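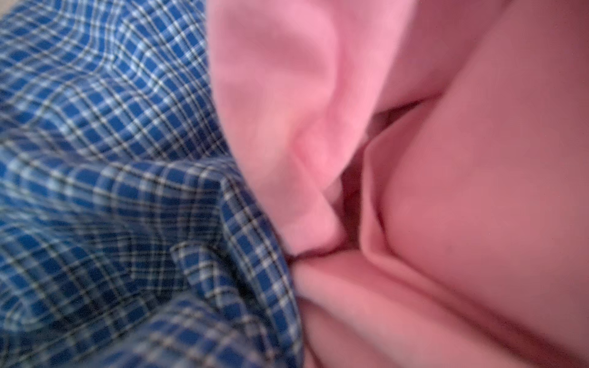 Do you have to buy a new graphics card to get the game?

For this offer, you do. The code comes only with a boxed Marchuk card bought from a shop taking part, and cards sold second-hand or inside a ready-built PC are left out.

Marchuk will give away the strategy game Jiltwood with two of its graphics cards from August, the company has confirmed. The offer covers the Marchuk 21 and the larger Marchuk 21 Plus. Older cards in the range are not included, even where shops still have them in stock.

Jiltwood is made by Bernar, a small studio that has so far released one other game. It is set in a flooded forest and lets up to 128 players share a map, which the studio says is the main reason it wanted a hardware partner. Large maps put a heavy load on both the processor and the graphics card, and Bernar has spent much of the past year trying to bring that down.

"We had it running well on very good machines and badly on everything else," said Seraina Wallner, lead programmer at Bernar. "Marchuk lent us two engineers and they sat with our team until the big maps held a steady frame rate."

Those changes will be in the version everyone gets, including players with cards from other makers. Wallner said there would be no features locked to Marchuk hardware.

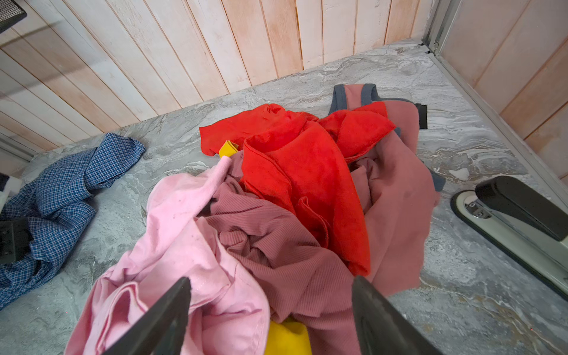
How to claim the code

Buyers will need to register the card's serial number with Trustell, the firm handling the codes. Trustell then checks the number against the shop's sales record and sends the code by email. Marchuk says this should take two working days, though it may be longer in the first week.

The card must be fitted in the PC when the code is claimed. A small checking tool runs once, reads the card's model and serial number, and can be removed afterwards. It works on Windows only. Linux users can write to Trustell with a copy of the receipt and a photo of the label on the card, and the claim will be dealt with by hand.

Éabha Gallagher, who looks after shop offers at Marchuk, said the check had been added after codes from an earlier giveaway were sold on in bulk.

"People were buying a card, taking the code and sending the card back the same afternoon," she said. "This time the shop has to mark the sale as final before the code goes out."

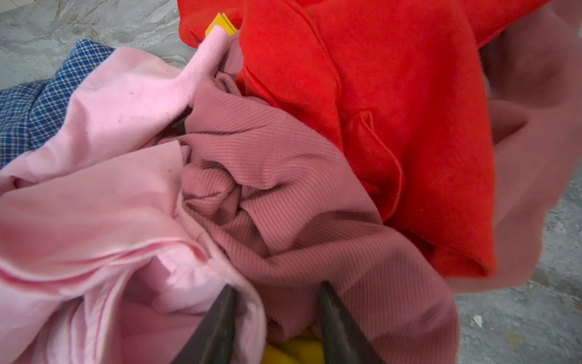 That means buyers in some countries will have to wait until the return period has run out, unless they agree to give up the game if they return the card. The full terms say a returned card will lead to the game being removed from the player's account. Saved progress is kept and will come back if the game is bought later.

The game itself unlocks at 6pm on launch day, the same time as for everyone else. There is no early access for people who get it through the offer, and the code is for the standard edition. The soundtrack and the extra map pack are sold separately.

Shops have been told not to raise the price of the two cards while the offer runs. Wendelin Eder, who runs a small PC shop and has signed up, said he did not expect a rush.

"The 21 sells well anyway. The Plus has been slow, so it might shift a few of those," he said. "Most of my customers ask about noise and power use before they ask about games."

Eder added that he would have liked the older cards to be included, as he still has several on the shelf.
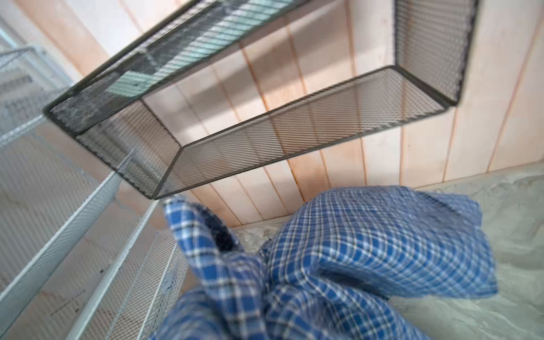 Marchuk would not say how many codes it has set aside, only that the offer ends when they run out or at the end of the promotion, whichever comes first. A notice will go up on its website when stocks are low. Codes already sent will still work after that date, but must be used before the end of the year.

A new driver with settings for Jiltwood is due shortly before launch. Burgi Lüthi, who heads the driver team, said it would also fix a fault that leaves some second screens blank after the PC wakes from sleep. Owners of the 21 Plus have been reporting that fault since spring. The driver will be a free download for all current Marchuk cards, whether or not they are part of the offer.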